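Ruldale Robotics Club: Checking a Gripper Pair Before Recording
Posted 31 March 2025 by Dayana Zepeda
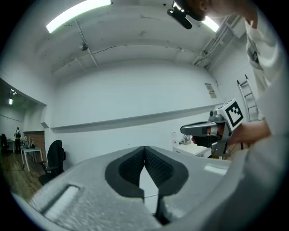 Use this procedure at the start of every session. It replaces the October version, which left out the marker check. Allow two people per pair of grippers: one operator and one on the laptop.

What you need
The gripper pair
Calibration sheet for that pair
Lint-free cloth
Hex driver from the Beltrán kit
Laptop with the Ziron logger installed

Step 1. Inspect the finger pads
Open and close each gripper by hand. The pads must meet at the tip without sliding past each other. If one pad leads, loosen its screw half a turn, press the tips together and tighten again. Wipe the textured faces with the dry cloth. Do not use alcohol on them.

Step 2. Check the marker cube
Try to twist the cube on its mount. Any play at all means the pose data will drift. Refit the cube and rerun calibration before going further. A scratched or peeling face has to be replaced; Akash Rastogi keeps the printed spares.

Step 3. Start the logger
Open a new session and enter the pair number. The operator holds one gripper still and points the other at it so that the marker is in view. Turn the marker slowly to the left and right. The ID in the logger window should stay the same throughout. If it flickers, change the angle to the ceiling lights first. Glare on the white border is the usual cause.

Step 4. Record a test clip
Record 6 full open-close cycles on each side. The logger should report at least 3064 frames for the clip. Our last good run gave 3575. A lower total normally points to the USB hub, so move the cable to a port on the laptop and repeat.

Step 5. Save and sign
Name the folder with the pair number and your initials. Copy it to the Clovuvville drive, then sign the sheet.

Faults that are not covered here go to Kartini Tuhumury. Write down the step number and leave the gripper on the repair shelf with its jaws closed.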